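Koltetti, 사람이 손에 든 그리퍼로 양말 정리 학습한 결과 공개

로봇 연구 기업 Koltetti는 23/06/2024에 가정용 천 제품을 다루는 로봇의 새로운 학습 방법과 첫 번째 시험 결과를 공개했습니다. 방법의 이름은 Forura이고, 대학 연구실 Mwakyusa와 같이 개발했습니다.

Forura에서는 데이터를 모으는 단계에 로봇 팔을 사용하지 않습니다. 작업자가 양손에 그리퍼를 하나씩 들고 직접 양말을 집어 옮깁니다. 작업자의 시점에서 찍은 영상과 그리퍼에 달린 카메라의 영상을 함께 기록하고, 두 영상의 시간을 맞춘 다음에 학습에 사용합니다.
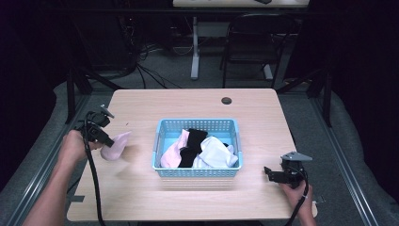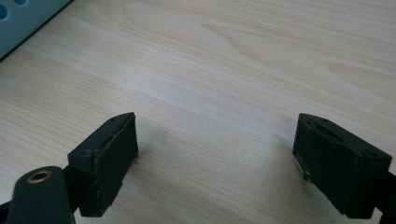

연구팀에 따르면 양말은 작은 물건이지만 로봇에게 어려운 대상입니다. 모양이 계속 바뀌고, 바구니 안에서 서로 겹치면 어디까지가 한 짝인지 구별하기 힘듭니다. 그래서 연구팀은 집는 위치를 미리 정하지 않고, 사람이 천의 어느 부분을 선택하는지를 모델이 시연에서 배우게 했습니다.

이번 시험에는 시연 978건이 사용되었습니다. 이 중에서 403건은 같은 색의 양말을 찾아 짝을 맞추는 작업이고, 나머지는 바구니에서 꺼내거나 다시 넣는 작업입니다. 학습이 끝난 모델은 양팔 로봇 Fullent에 설치되었습니다. 짝 맞추기를 300회 시도하게 한 결과, 로봇은 200회를 사람의 도움 없이 완료했습니다. 실패한 경우에는 두 장을 한꺼번에 집은 일이 가장 많았고, 어두운 색의 양말끼리 잘못 짝지은 일이 그다음이었습니다.

연구 책임자 Lajos Antal 씨는 "성공률은 아직 가정에서 쓸 수 있는 수준이 아닙니다. 그러나 로봇 팔을 원격으로 조종해서 데이터를 모을 때보다 준비 시간이 많이 짧아졌고, 처음 참여하는 사람도 짧은 연습 후에 시연을 할 수 있었습니다"라고 말했습니다.

그는 그리퍼의 무게와 케이블을 앞으로 고쳐야 할 점으로 들었습니다. 오래 작업하면 손목이 피곤해지고, 케이블 때문에 두 손을 교차하는 동작이 자연스럽지 않다고 합니다. 연구팀은 손잡이를 더 가볍게 만든 다음 판을 준비하고 있습니다.

Koltetti는 수건과 티셔츠를 접는 작업에도 같은 방법을 적용할 계획입니다. 시연 데이터의 일부는 12월에 연구용으로 공개되며, 이용 조건은 그 전에 따로 안내할 예정입니다.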